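Keeping the small things small

The woman who looks after stationery and small supplies at Tovwood works from a ground floor room with a tiled floor and a table she covers in white before she starts sorting. She has done the job for 11 years. When we met in April she had a morning's worth of desk items to go through and was happy to talk while she got on with it.

She began with pens, which she says cause more bother than anything else. "People think of them as one thing. Then they open a drawer and there are biros, markers, pencils and highlighters in a heap, and they take whatever comes up first. I keep highlighters apart from the rest. They're fatter, for a start, and they stop anything else from lying flat."

The white surface is a habit she picked up in her previous post, at the Bonero warehouse. Small parts show up on it, and so do crumbs and bits of broken lead. She likes it to be almost bare while she works.
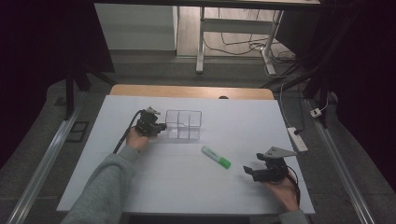 "I only want a few things out at once," she said. "If I tip the whole drawer on the table I spend the first half hour pushing it about. So it's a box and whatever I'm deciding on, and the rest waits."

She prefers clear boxes with dividers to anything with a lid you can't see through. Over the years she has tried tins, cardboard trays and a set of fabric pouches ordered from Maglaya, which she gave away. "You had to unzip every one to find the paper clips. With a clear box you look and you know. I don't label them any more either. The labels came off and left glue behind, and then the box looked dirty even when it wasn't."

Her rule for compartments is one kind of thing in each, even if that leaves some with hardly anything in them. Rubbers don't go in with drawing pins. She would sooner leave a space empty for a month than fill it with odds and ends. "Once you've got one mixed section, that's where everything goes."

The supplies go out to offices on two floors. Hustusex, the firm upstairs, gets through 700 pens a year by her records, and she would like to know where they end up. She keeps the figures in a notebook and orders twice a year, in spring and again before the winter.

We talked for a while about floors. Hers is a pale tile, and she is glad of it.
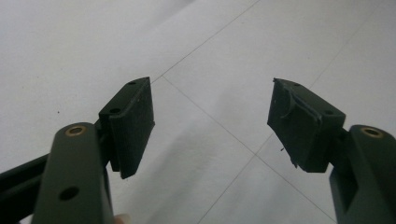

"I had carpet before, and a dropped pin was gone until somebody trod on it. Tiles are cold in winter, I'll give you that, but you sweep them and you're done. I do it last thing, after the table." She puts a mat down if she is going to be standing for long.

I asked what she would say to somebody with one bad drawer at home. She thought about it before answering.

"Take out five things and decide on those. Then have your tea. Most people start too big and lose heart - they want it finished by lunchtime." She tests highlighters on scrap paper and throws out the faint ones straight away, as they only get put back otherwise.

Her next job is the cupboard by the stairs, which holds old ring binders and a box of envelopes in a size the offices stopped using. She plans to start on it in May.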